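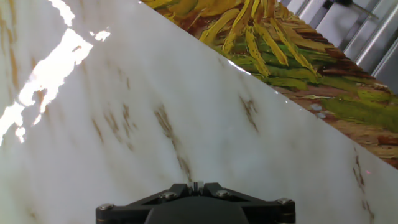 Section 4. Surface Wiping: Set-Up and First Run

Read this section through once before you power up the arm. It covers wiping of hard, flat surfaces with the Fitau arm and the standard pad. It does not cover dusting, scrubbing, stain removal or drying, which the arm can't do well enough for us to write steps for them.

4.1 What to expect

The sales sheet for the Fitau says it "cleans your counters." Our own wording is narrower. It moves a damp pad over a surface you have cleared, along a path you have taught it, and stops when it reaches the end of the path or feels too much push-back. Whether the surface is clean afterward is for you to judge. The arm has no way of knowing.

We ran 214 wiping passes on the Wannasri bench before writing this guide. We accepted the result without touch-up on 2 of them. Most of the rest were fair, with a missed strip along one side or a smear where the pad turned around. A person with a cloth did the same bench in less time than it took to teach the path. If you have one counter and two working hands, use the cloth.

The arm makes more sense where the same slab gets wiped the same way many times a day and somebody is already close by. Even there, plan on a person checking.

4.2 Before you start

1. Clear the surface completely. The arm does not lift things out of the way and put them back. It will push a cup until the cup falls.

2. Move anything that stands behind the far edge, or put up a guard. Painted panels, canvases, wallpaper and posters are at risk from the pad and from drips. Leave a hand's width of clear space past the edge if you can.

3. Look at the surface from where you stand and then look at the wrist camera view on the controller screen. They won't match. Polished stone throws back lamps and windows, and from low down the glare can hide a whole corner.

4. Turn off or turn aside any lamp that leaves a white patch in the wrist view. Blinds help. A dimmer usually doesn't, as the patch gets smaller but stays in the same place.

5. Check that all four hex-socket bolts on the gripper plate are snug. Finger-tight is not enough.

CAUTION: Do not reach across the surface while the arm is powered, even when it is standing still.

4.3 Setting the surface type

6. On the controller, open Surface and choose Plain, Patterned or Polished Patterned. For marble or marble-look slabs with a shine, choose Polished Patterned.

7. Turn Spot Finding OFF for any patterned slab.

Note: Spot Finding is the feature people ask about most. It is meant to pick out spills and crumbs and send the pad only where it's needed. On a plain white shelf it does this passably. On a pale slab with brown veins it picks the veins. Pornthip Rattanakul left it running over lunch in August and came back to find the arm on its 283rd stroke over one vein, with the pad worn through on one side. A coffee ring next to it hadn't been touched. The update that followed put a limit on repeat strokes. It did not teach the arm what a coffee ring is.

8. Set Edge Stop to ON. Edge Stop looks for the line where the surface ends and keeps the pad inside it. On a white slab against a dark wall it is dependable. Against a busy background with lots of yellow, brown and green, it may lose the line if the slab carries similar colors. Do step 9 in every case.

9. Teach the edges by hand. Press Free Drive, hold the arm by the wrist (never by the pad) and bring it to each corner in turn. Press Mark at each one. Stay a finger's width inside the real edge.

4.4 Fitting the pad

10. Press Park and wait for the steady tone.

11. Slide the pad holder onto the gripper until it clicks. Tug it. If it comes off in your hand, it was going to come off on the counter.

12. Dampen the pad with plain water and wring it out well. Use no spray, no polish and no vinegar. Vinegar can dull marble, and the arm can't tell marble from a printed laminate. Neither can we from a photo, so ask whoever sold you the slab.

Note: The Gimport pad is thicker than ours and fits the holder. If you use it, teach the corners again, or the arm will press harder than you want.

4.5 First run

13. Set Speed to 1 and Pressure to Low.

14. Stand where you can reach the stop button without leaning over the surface.

15. Press Dry Path. The arm follows the whole path just above the surface without touching it. Watch the corners. If the pad hangs past an edge at any point, press Stop and go back to step 9.

16. Press Start. Let it finish one full pass.

17. Wipe your own hand flat across the surface. Grit means it moved the dirt around and left it there. This is common on the first pass. Rinse the pad and run a second.

18. Look at the surface from a low angle against the light. Smears show up this way that you can't see from above. The arm doesn't see them either.

19. Finish the edges and corners with a cloth. We have not found a setting that makes this step unnecessary.

4.6 If something goes wrong

Arm stops in mid-stroke, message "Surface lost": Usually glare. Repeat step 4. If the message comes back at the same time each afternoon, it's the sun.

Arm slows down over one area and goes back and forth: Spot Finding is on. Repeat step 7.

Pad leaves a wet line where it turns: Too much water in the pad. Wring it again. Raising Speed makes the line longer.

Message "Contact high" with nothing in the way: The pad is catching on a seam or a raised lip. Teach the path again so it runs alongside the seam. The arm will not cross a lip taller than the pad holder's edge, whatever the Clalholm demonstration video seems to show. Fongchan Yensuk tried to repeat that run on our bench and gave up after an afternoon.

Error 548: The wrist camera has lost its connection. Power down, reseat the cable at the wrist, and power up. Your taught corners are kept. Run Dry Path again before using them.

4.7 Leaving the arm alone

Don't. The controller has a Schedule menu and it works, in the sense that the arm will start at the time you set. It will also start if someone has left a laptop on the counter. Until the arm can check that a surface is clear, keep Schedule off and start each run by hand.

Go on to Section 5 for pad washing and storage.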